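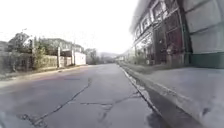
Tristness Lane, with the gutter on the right side

Skukolero Community Help > Home Buying > Taxes and Fees

Who pays a street assessment if the house sells before it's paid off?

porchlight_m
Posted 7/10/22

We are under contract on a house in Clitley and close at the end of next month. The seller's disclosure says "special assessment, street, in progress" and nothing else. Our agent called the city and was told that the council approved repaving Tristness Lane last year and that each of the 38 lots on it will be charged a share. The owner can pay in full or have it added to the property tax bill at $117 a month for as long as the bond runs. The first charge goes out in October, so after we own the house. 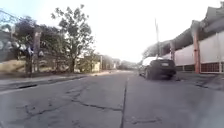
The purchase contract has a line that says "Seller shall pay all assessments levied as of closing." The listing agent says it isn't levied yet and so it's ours. Our agent says it was approved while the seller owned the house and so it's theirs. They have both said this several times now and we are not getting anywhere.

My questions are:

Does "levied" mean when the council votes or when the bill goes out?

If it does end up being ours, does our lender need to know? We are close to the limit on our monthly payment already.

Can we still ask for money off, or is it too late because the inspection period is over?

I'm not against the street being done. I just didn't plan on paying for it.

3 replies

dalesidebuyer
It depends on the state. In mine the seller always pays. Ask your agent.

oldledger
Member for 14 years

I worked in a title office until I retired, so I saw a lot of these. I'm not a lawyer and this is general.

There are usually three separate steps. The council votes to do the project. Later, often after the work is finished and the real cost is known, they vote again to confirm the assessment roll, with an amount next to every parcel. Then the bills go out. In most places I dealt with, "levied" meant the second vote, when the roll is confirmed. That is when it becomes a lien on the property. But contracts use "levied," "pending," "approved" and "confirmed" as if they were the same word, and some define them in the fine print. Read the definitions page of your contract before you do anything else.

What I would do:

Call the city clerk, not the public works desk. Ask if the roll has been confirmed, on what date, and for the amount on your parcel. Ask for a payoff letter. Ours charged $50 for one and it was worth it. If the roll isn't confirmed they will give you an estimate in writing.

Send that letter to your title company and ask them how they plan to show it on the settlement statement. They have an opinion on this already, and they are the ones who have to insure it.

On the lender, yes, tell them now. If it goes on the tax bill it goes into your escrow payment, and that counts in your ratio. Better they find out from you this week than find it in the title work two days before closing.

As for asking for money off, you can always ask. Whether the seller has to agree is another matter. A split is common. I have also seen the seller put the money in escrow with the title company until the final amount was known, and the leftover went back to the seller.

One more thing. Check if there is interest on the monthly plan. There usually is, and paying it off early may save you a good bit. Some cities only let you pay early in a certain window each year.

porchlight_m (original poster)
Thank you, this helps a lot. Liao Title is handling the closing and I've emailed them. The definitions page does say "levied means confirmed by the governing body," so I'm waiting for the clerk to call back with the date.
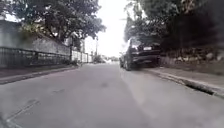

Tristness Lane, with a car parked at the right-hand curb

taxrollreader
Agree with most of the above. I would add that you should look at how the shares were figured. Some cities charge by lot, some by front footage, and corner lots sometimes get charged for both streets. If yours is by footage, check the number against your survey. Mine was wrong and they fixed it, but I had to file the objection before the hearing. After the roll is confirmed it is much harder.

Also some counties have a deferral for seniors or low income owners. It may not apply to you but if the seller has one it can come due at sale.

porchlight_m (original poster)
Update: the clerk says the roll was confirmed in the spring. Liao Title is treating it as levied and has put the full amount on the seller's side. The seller has come back asking for a split. We haven't answered yet. The lender has the letter and is rerunning our numbers both ways.

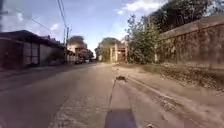 Tristness Lane, stone wall on the right

oldledger
Good. Get whatever you agree to in a signed amendment and make sure the title company has a copy. An email between agents won't do it.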